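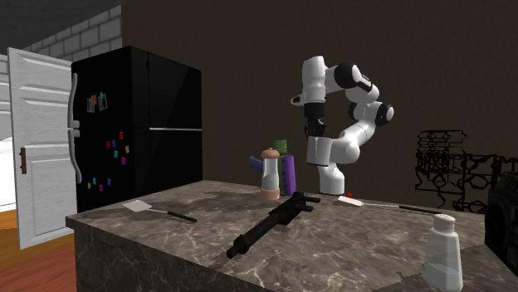

The kitchen set, simulated. Spatulas, grinder, shaker, arm at the back of the counter.

Clutter is the point. I keep having this argument so I'm writing it down once, fast, before the next review call.

Nives Monti wants clean counters for the Trumel set. One object, one gripper, plain stone. Her case is fair – the policy learns quicker and the curves look nice by lunch. We did it her way in March. 398 demos, one mug, nothing near it. Trained fine. Then we put a grinder beside the mug and the thing fell apart.

So now, the messy counter. Bottles bunched at the back, long black thing lying across the middle, spatula wherever. Slower to teleoperate, yes. Operators hate it. Otar got 20 usable runs out of his first session and sent me a message I won't repeat.

I'd still take those 20 over 200 clean ones. 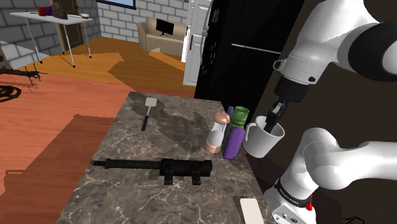 Gripper fingers inside the mug, containers right next to it.

Look how tight that is. A person driving the arm has to pick an approach, and the choice is the stuff worth recording. Clean counter, no choice, every demo the same demo.

Second gripe: people throwing out the ugly runs. Hesitations, regrasps, a mug that tips a bit. We had 118 runs flagged "low quality" and I went thru all of them. Most were somebody recovering from a small mistake. Where else is the model going to see that? Keep them. Tag them, sure. Drop the ones where the sim glitched and nothing else.

And yes its simulated, I know. Shadows are wrong in places, contact is too forgiving. Doesn't change the argument. If the variety isn't in the sim data it wont be in the policy either.

Risine people want a fixed object list by the next release. Fine. Just make it a long one – and leave the counter alone.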